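Plunier Makers' Help – Workshop and Storage – Holders and trays

What would you put a small parts board up against, if the wall is ribbed metal?

Posted by Heike Fuchs

Hello everybody, and thank you in advance for reading, because I know I do go on a bit. I have finally been given a corner of my own in the workshop at Stedell, where I put together and repair small electronic things, mostly plug-in boards and the housings that go around them. For years I kept everything in jam jar lids and old egg cartons, and I have lost more tiny parts under the radiator than I would care to admit to my husband. So this winter I made up my mind to do it properly, and I have been having a proper think about boards with molded holders on them, the kind where each part has its own little bracket or socket and you can tell with one look what is missing.

My trouble is the wall, or what passes for one. The corner is lined with corrugated metal, the silvery kind with ridges running from top to bottom, and it goes all the way along behind the bench. It looks very smart and I was delighted when I saw it, but it is a nuisance for putting anything flat on. Tape only touches the high parts of the ridges. I tried a strong magnet from the kitchen and it slid straight off, so I suppose it must be aluminum. I am not allowed to drill into it without asking, and I would like to have a good idea ready before I ask.

The second thing is the holders themselves. I have parts of very different shapes: long thin strips that I want standing upright next to each other, small square shiny pieces about which I am always nervous, and plastic housings with contacts inside that I don't like to touch with my fingers. Should these all live on one board, or am I asking for trouble? And is it better to have the holders open at the bottom, open at the top, or closed all the way around like a socket? I have seen all of these and can't work out who prefers what.

I have set aside 400 crowns for this, which I know isn't much, so please be gentle with me!

Vávra

Hi Heike, and welcome! What a nice problem to have. I had a ribbed wall in my last place and fought with it for a whole year, so let me save you some of that.

Forget tape. What you want is something that bridges the ridges, so that the board rests on several of them at once. I cut two flat strips of scrap wood a little longer than the board, ran them across the ridges sideways, and hung them from the top edge of the metal with hooks made from bent strapping. The board screws to the wood and the wall never gets touched. It took me one evening, including the time spent looking for the screws (they were in my apron). If your metal has any sort of lip or edge along the top, you are in luck. If it doesn't, a narrow shelf standing on the bench with the board leaning back against the metal will do perfectly well, and you can take it with you if they move you to another corner.

Now for the holders. I do think one board is fine, as long as things that belong together sit together. For long thin strips I would use a pair of brackets for each one, an upper and a lower, and put the strips side by side along one edge of the board. They don't wobble that way, and you can pinch one in the middle to lift it out. Do leave yourself room for a fingertip between them – I made mine too close the first time and had to fish the inner strip out with a letter opener every single morning.

For the small shiny pieces I like two side supports with nothing much in front. You can get hold of the piece by its edges and you never have to press on its face. They do tend to sit a bit crooked in there, and it used to bother me terribly, but I have made my peace with it.

As to open at the top or open at the bottom, it depends on how the board hangs. On an upright board, a U shape with a good thick ledge at the bottom is the friendliest. A bracket that opens downward needs to grip, otherwise you will be back on your knees by the radiator. Closed sockets are for things that you hardly ever take out. I would round off the corners of the board too, if you are making it yourself. My sleeve caught on the square ones constantly, and I ruined a very good cardigan.

Oh, and keep the colors apart! A grey board with grey holders looks lovely and tidy, and then anything bright shows up beautifully in front of it. If your plastic housings are blue or red or anything cheerful, you will never again have to hunt for one on the bench.

Drutum

just lean it on the wall. I have 3 of them like that and they have never fallen over

get the contact cleaner in the small can, the big one goes off before you use it up

Heike Fuchs

Thank you both so much! I read Vávra's reply out loud over supper, cardigan and all. There is indeed an edge along the top of the metal, so I shall try the hooks, and if the hooks come to nothing I will lean it as Drutum says. I am going to start with the long strips, because they are what I reach for most, and leave the closed sockets for the odds and ends I have been keeping since October and still can't put a name to.

One more small thing, if anybody is still reading. With the housings, do you store them with the contacts facing you or facing the wall? I have been turning mine to the wall to keep the dust out, but then I have to turn each one around in my hand before I can check it, and that seems like a lot of handling for something I am trying not to handle.

Vávra

Facing me, always, with a cloth over the whole board at night. An old pillowcase does nicely. Hold them by the broad smooth part of the housing and keep your fingers away from the opening, and you won't go far wrong. Do let us know how the hooks turn out! 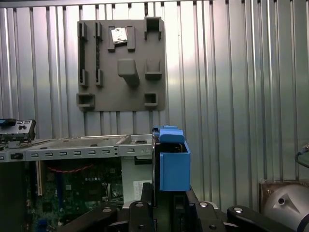
Page last changed: 27th March, 2 replies hidden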